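Chapter 4
Gathering Examples

Every time I teach this course, somebody comes to me after the third lecture and asks when we are going to get to the learning. I understand the question very well (I asked it myself, many years ago, of a patient woman named Beryl Lockwood, who handed me a notebook and told me to go and watch the robot for an afternoon). You have now read three chapters on how a policy is represented and how its errors are measured, and you are probably eager to train one. Before we can do that we need something to train it on, and so this chapter is about the long, friendly, sometimes tiresome business of collecting demonstrations.

A demonstration, as we will use the word, is one complete record of a task being done under the guidance of a person. It contains what the cameras saw, where the arm was at each moment, what the person commanded, and a short sentence saying what the task was. When Theophilus Wumbei and I put together the Grirholm set, which you will meet again in Chapters 6 and 9, we ended up with 1,286 of these. We threw away 65 of them, mostly because the sentence did not match what the operator had done. If the sentence says "push the blue cube to the green star" and the arm goes politely off to push something else, the learner has no way of knowing that the sentence is the part that is wrong.

Most of the Grirholm tasks are pushing tasks on a tabletop, and I am fond of them as a starting place. The arm needs no fingers, only something blunt to push with, and the pieces can be told apart by color and by shape, so that a single layout gives you a great many sensible instructions. "Move the red star next to the red cylinder" is one. "Separate the two yellow blocks" is another, and a harder one than it sounds when the heart and the pentagon are nearly touching.
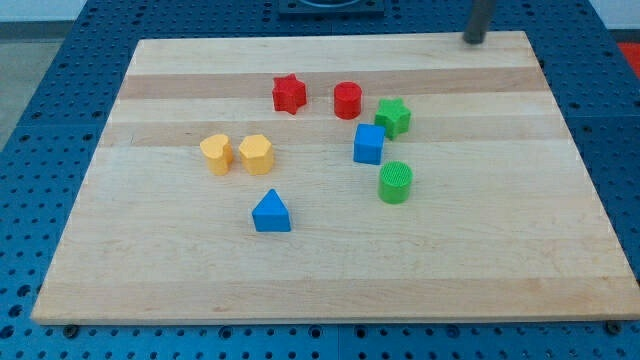
How the pieces are laid out before each recording matters more than beginners expect. Left to ourselves, we are tidy creatures, and we put things back where we found them. In our first 33 recordings the same operator had reset the board by hand in nearly the same pattern, and the policy we trained on them learned that pattern beautifully and very little else. Section 4.2 describes the shuffling procedure we adopted afterward, and Section 4.3 takes up the matter of who should write the instructions, and when.

Before going on, please take a sheet of paper and write down as many instructions as you can for eight blocks on a board, using only colors, shapes and directions. Keep the sheet somewhere safe. You will need it for the exercises at the end of Section 4.3.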